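Grastance Sells Its Last Two Morning Shows, Keeps the Parking Lot

3 May 2022

Grastance Media spent most of its spring affiliates' lunch insisting it was still a local television company, then announced it was selling 21 of its local television stations. Dessert was served between the two statements.

The buyer is Sugden, which already owns more stations than it has news directors. The deal covers small and midsize markets, along with two morning shows that Grastance chief executive Patricio Sepúlveda called "crown jewels" last July and "non-core assets" on the most recent earnings call.

Sugden says every station will keep a local newscast. Pressed on what local means, the company pointed to its hub in Clendamitz, where one anchor team can record the evening news for several cities before dinner. Weather will be handled regionally, so viewers in the mountains may soon learn a great deal about the beach.
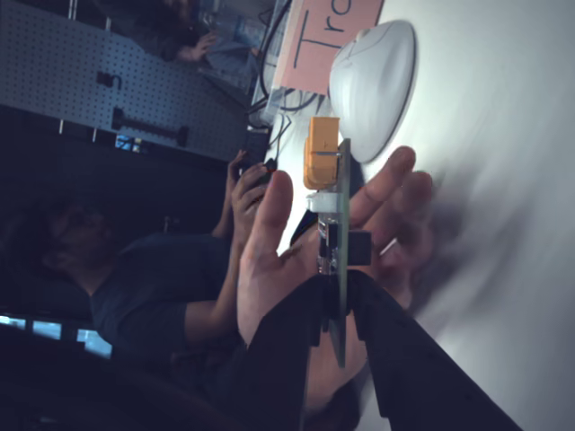

Iñaki Salcedo wrote in to say that his station went through the same kind of sale a few years back, and that the first thing to go was the assignment desk and the second was anyone who could pronounce the county. "They kept the helicopter logo, though," he added. "We never had a helicopter."

The deal still needs regulatory sign-off, and about 32 public comments have been filed so far, most of them opposed and one apparently about a canceled game show. Yolanda Garrido, who runs affiliate relations at Grastance, told station managers that the review should be routine — a word she used four times.

Sepúlveda stays on through the closing. The headquarters parking lot is not part of the sale.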